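Workshop tips: trying out hand-held grippers at home

I've been comparing grippers on and off since December, mostly in the evening after the dishes are done, and I've picked up enough small tricks that it seemed worth putting them on one page. Some came from my own mistakes, a good few came from Erlinda Ocampo, who has a lot more patience with finger pads than I do.

Start with the fingers, before you even plug anything in. Open and close them by hand and feel for play at the pivots. My Fustach had a screw that was loose right out of the carton and I spent two evenings blaming the controller! A dab of removable threadlocker fixed it. Don't use the permanent kind, you'll want those fingers off again sooner than you think.

Clean the pads. Wipe them with a barely damp cloth, let them dry, then wipe again with a dry one. Kitchen grease is the worst, and potato chip dust comes a close second (it works like flour on a countertop and everything slides). If your pads are silicone, dish soap is fine. If they're foam, just replace them, I buy mine in strips and cut them with kitchen scissors.

Tie the cable down in two places, once near the grip and once near your elbow. With only one tie the cable tugs at your wrist every time you reach forward, and by the end of an hour you're holding the whole thing crooked.

Weigh the tool with everything on it. The Fustach comes to 1,545 grams on my kitchen scale with the mount and cable, and that's fine for ten minutes and miserable for forty. The Amora is 300 grams lighter and I notice it in my thumb more than anywhere else. If your thumb aches, lower the bed or table or sit on something higher. A piano stool is perfect.

Now, what to pick up. People go straight for blocks and cups, and you do want a few of those, but they'll all make a gripper look good. Bagged snacks are what separate them — the bag gives, the stuff inside shifts, and the shiny plastic wants to slip out sideways. Grab low, near the bottom seal, where there's more to bite on. Grab in the middle and you either crush what's inside or lose it. I keep a mix of sizes, and when the pieces inside have turned to crumbs I retire the bag (into me, usually, with a spoon).
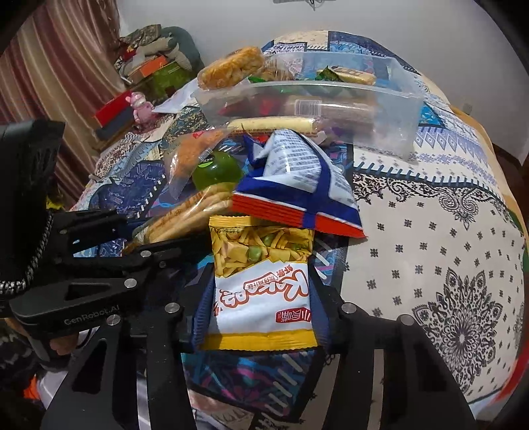

Soft surfaces are worth a whole evening by themselves. On a hard tabletop the fingertips hit, stop, and you know where you are. On a quilt they sink in and pick up a fold of fabric along with the packet, so come in a little flatter than feels natural and close slowly. I did 94 pickups with the Amora one night and nearly all my misses were fabric pinches. The Fustach has longer fingers and did better at that, though it was clumsier reaching down into a box.

For boxes, leave a gap along one side wide enough for a finger. If it's packed tight, take the top layer out first and work your way down. Wrapped rolls come up best from one end, tilted, then the rest follows.

Write your results down as you go! I use a cheap notebook with one line per try: tool, object, got it or didn't. Nele Baumgart talked me into adding a column for "got it but squashed it" and that column changed my mind about the Cuautle, which hardly ever drops anything and flattened 17 packets in one sitting. Turn the closing force down to its lowest setting and go up from there.

I haven't said much about controllers. The Cundex is the only one I've used for long, and my one tip is to put a piece of bright tape on the stop button, so you can find it without looking. Red nail polish works too, but it chips.

Next on my list is eggs, boiled ones to begin with.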